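Unit 6: Flood stories and the second creation

In many traditions the world is made twice. The first people fail, the waters rise, and two survivors begin again on a mountain or a raft.

Students should compare the versions in the Bellar reader with regard to who gives the warning. In some it is a god; in others, a fish or a bird. The survivors are usually a married couple – less often a brother and sister.

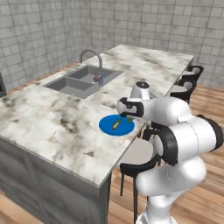
The renewal of the human race may also be indirect, as when stones or seeds are thrown over the shoulder and become people.

Reading: Bellar, section 2.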